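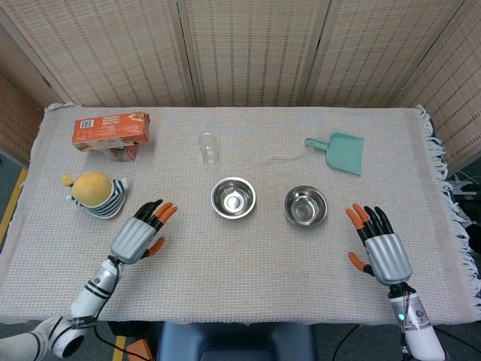 The Esteo is a two-bedroom modular cottage supplied by MacAulay for placement on a prepared residential lot. Conditioned floor area is 432 square feet. The living and dining area is a single open room with no fixed partition. A folding screen of the type shown, with woven beige panels and reddish-brown vertical stripes, can be set behind the dining table where a visual break from the entry is wanted. Screens and furniture are excluded from the purchase price.

Monthly payment, Rodomville lots: $2,995
Monthly payment, Soscombe lots: $2,881
Bedrooms: 2
Lot rent: included
Water and sewer: included
Electric: metered separately, billed by the utility

Structure
Steel chassis, wood-framed walls, standing seam metal roof. Exterior doors open outward. Windows are double-pane and the bedroom windows meet egress size. The electrical panel is in the hall closet and must stay clear of storage.

Site requirements
The buyer's contractor provides the foundation piers, the water and sewer stubs and a level access path for the delivery truck. MacAulay sets the unit, joins the sections and tests the plumbing. Skirting is installed after the final inspection.

Availability
Soscombe lots are open for reservation. Rodomville lots will be released in October. Prices on this page were last revised Thu 14 August and apply to standard finishes only. Floor plans and the lot map are available from the sales office on request.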